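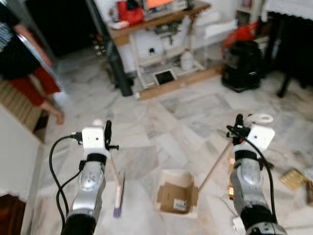
Newsletter signup form on the restaurant blog still broken as of this morning. Reader puts in email, hits Subscribe, gets the thank you page, never gets the confirmation mail. Started right after the site moved from Voden to Nalura. Old posts came over fine, recipes mostly fine, list is the problem. Also the thumbnails on every post in the dumpling series are now the wrong picture, so whoever opens the lamb one from the home page sees the wrong image. Seperate issue maybe, logging it here anyway.

Priority: high, the June dinner invite goes out through this list

Steps so far
- cleared cache, site and browser
- tried signup with 2 different addresses, one work, one personal. Nothing in either, spam checked
- turned off the recipe card plugin, no change, turned it back on
- exported subscribers from the old host. 104 in the file, dashboard on the new site says 20

Update, 11:40 am
Sender address was still pointing at the old host. Changed it. Test mail to work address came through in a minute or so. Personal address still nothing. Left a note with Nalura support, got the auto reply.

Update, 1:15 pm
Support says domain records need to be redone on our side, sent a list of what to paste. Pasted. They say wait. Waiting.

Thumbnail thing: the dumpling posts never had a featured image set, the old theme just grabbed the first picture in the post. New theme (Bralenel) grabs the site default and the default got set to the wrong photo during import. Changed the default to the soup bowl. Home page is right, the category page still has the old one. Cache again probaly.

Update, 4:50 pm
Personal address got the confirmation. Both working. Category page fixed itself.

Subscriber count still 20. Import stopped at a row with a comma in the name field, the Ingvarsson bakery entry. Put quotes around it, ran the import again, 104 now. Did NOT resend the welcome mail to everybody - box was checked by default, unchecked it.

Still open
- people who signed up during the broken stretch and never confirmed. They show as pending. Can we resend just to those? Asked support
- print button on the recipe cards prints the comments too, pages and pages of them
- old links to the noodle shop review go to the home page, need a redirect

Leaving ticket open till support answers on the pending ones. Please don't send the dinner invite before then.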